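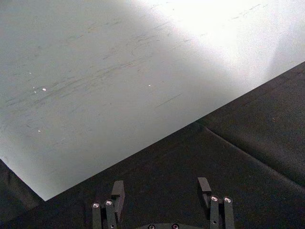 1/ Roboter anlernen, Tag 13

Ich darf bei Namby gerade zwei Roboterarmen per Fernsteuerung zeigen, wie man Sachen in eine Schüssel legt, und ich hab so viel Spaß dabei! Thread für alle, die gefragt haben, was ich da den ganzen Tag treibe.

2/ Das Prinzip: Ich führe vor, der Rechner schreibt alles mit, also Gelenkwinkel, Greiferöffnung und die Bilder aller Kameras. Eine sitzt direkt am Handgelenk, mit Blick auf die eigenen Finger. An die Perspektive musste ich mich erst gewöhnen – inzwischen schaue ich fast nur noch da rein.

3/ Ziel sind 200 saubere Durchgänge für diese eine Aufgabe. Sauber heißt bei uns: kein Zögern über dem Objekt, kein Nachgreifen, kein Ruckeln beim Loslassen. Das Modell lernt nämlich alles mit, auch meine Unsicherheiten. Kenneth Innes hat gestern an einer Kurve erkannt, dass ich abgelenkt war. Erwischt.

4/ Schwieriger als gedacht: die Höhe über der Schüssel. Von vorn sieht alles super aus, und trotzdem hängt man schnell zu weit rechts oder zu hoch. Ghizlane Lahlou hat mir geraten, vor dem Öffnen einmal ganz kurz stillzuhalten. Seitdem läuft es viel ruhiger!
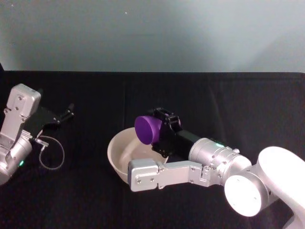

Lila Teil über der Schüssel, der linke Greifer ist offen.

5/ Zwei Arme gleichzeitig sind nochmal was ganz anderes. Die ersten 6 Durchgänge hab ich alle verworfen, weil der linke Arm immer hinterherhing. Klavierspielen hilft angeblich. Ich spiele leider nur Blockflöte.

6/ Nächste Woche kommt Barrios dazu, unser zweites Setup, mit anderem Licht und anderem Untergrund. Bin so gespannt, ob das Gelernte dort auch klappt. Wer sowas selbst schon gemacht hat: Wie lange am Stück steuert ihr, bevor ihr Pause macht?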